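Trusora Hand-Held Gripper Pair
Patwary Teaching Tools / Demonstration by hand
Item 332-P

The Trusora pair lets a person show a two-arm robot a task without the robot being in the room. You hold one gripper in each hand, do the job the way you want it done, and save the take. It suits work that is hard to teach with a joystick or a pendant, and soft goods most of all: socks, cloths, bags, sleeves.

Each gripper is supplied with a mounting plate and a cable. Plug both cables into the recorder before you pick up the tools, and leave enough slack to reach across your table. 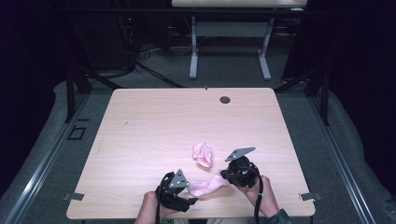

For two-handed work, keep the jaws of both grippers pointing in toward each other and move at a steady pace. Thin fabric can be pulled tight between the two sides, but let go with one side at a time. A take in which both sides open together is harder to replay on the arms – we suggest you delete it and go again.

Jaws and linkage

The fingers close side by side on a scissor-type linkage with brass eyelets at the pivots. Grip padding lines the inner faces. It wears with use and is sold in packs of 4 strips. Change both strips of a gripper at the same time so the fingers still close evenly.

To pick up a flat item, bring the closed fingers down to its edge, open them just enough to take the fabric, and close again before you lift. Most new users open too wide.
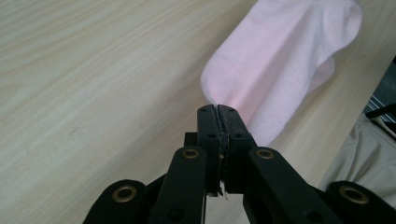
What is in the box

Two grippers, left and right
Two cables
One recorder
Four spare padding strips
Hex key for the plate screws

Specifications

Weight, each gripper: 395 g
Jaw opening: 55 mm
Finish: matte black
Recorder software: Herurness, one seat included

Ordering

The pair ships from our Wurnus warehouse. Single grippers are sold as replacements only – have the serial number of the old one ready when you order. Plates for other arm and camera mounts are listed under Accessories.

Page updated June 2018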